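Clitach hand-held grippers, sold in pairs

Hire or buy. Last updated 6/24/23.

Hello, and thanks for finding the gripper page. I get asked the same thing nearly every time the phone rings, so I'll start there: can a robot tidy my house yet? Or pack my orders, or sort the returns shelf? My answer is still "a bit, slowly, and only the job you've shown it." I sell the kit people use to do the showing, so you'd think I'd be rosier about it, but I also have a kitchen and I still empty my own dishwasher.

The Clitach pair is for recording chores by hand. You hold one in each fist, squeeze to close the fingers, and do the job the way you'd like an arm to do it later on. It feels very silly for the first ten minutes (everyone giggles) and then your hands get the idea. The fingers are blunt, you can't feel what you're holding, and you find out quickly which jobs you've been doing with your fingertips all your life without noticing. Buttons! Carrier bags! The lid on a tub of cream cheese!

Putting things away is where I'd tell anybody to begin. Toys in a box, tins on a shelf, socks in a drawer if you don't mind how they look. The object can land a bit crooked and the job still counts. A box with compartments is a good step up from a plain one, as you've got to choose a spot and get the thing past the dividers, and soft toys are kind to beginners because they squash a little when you grab them badly. 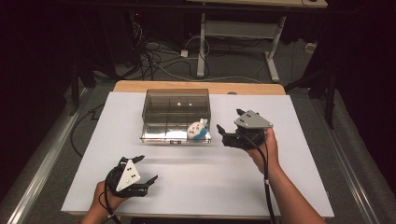

Folding is another matter. I've had customers come back after a month of tea towels looking quite worn down. Zdeňka Sýkora, who runs a small linen hire firm in Brasham, took a pair from us in April and recorded napkins every afternoon. She says the arm they trained can now fold a napkin flat if it starts flat, and makes a sort of rosette if it doesn't. She's kept the grippers, mind you, and moved on to loading trays, and that's going far better.

On the shop floor the picture is brighter, I think, mostly because you can make the work boring. Same bench, same tub, same height, same parts every day. A house won't sit still like that. If you've a packing bench and one dull job on it, you're a much better customer for this than someone with three children and a dog, and I'll say so on the phone even if it costs me the sale.

How many goes do you need? For a single simple pick-and-place I tell people to plan for 100 good recordings and see what they've got. For something with two hands and a few different objects, one of our regulars went to 3000 and was still adding more when we last spoke. Do them in short sittings. Tired wrists make sloppy recordings, and the machine learns your sloppiness beautifully.

What you get
Left and right gripper
2 cables
Spare finger pads
Padded case
Printed setup sheet (I wrote it, so do ring if it's confusing)

What you don't get is the arm, the computer or the training software. We can supply the Garrido bench arm separately, and the Meltau recording program works with the pair, though you'll want a patient afternoon to set it up.

Hire is for 9 days at a time, which gives you a proper week plus a little slack for the post. If you buy afterwards I take the first hire off the price. Please send them back clean! Jam is the usual culprit.

If you're not sure whether your chore is a sensible one, describe it to me in an email before ordering, with the size of the objects and whether anything is floppy, slippery or see-through. I'll tell you what I'd try first.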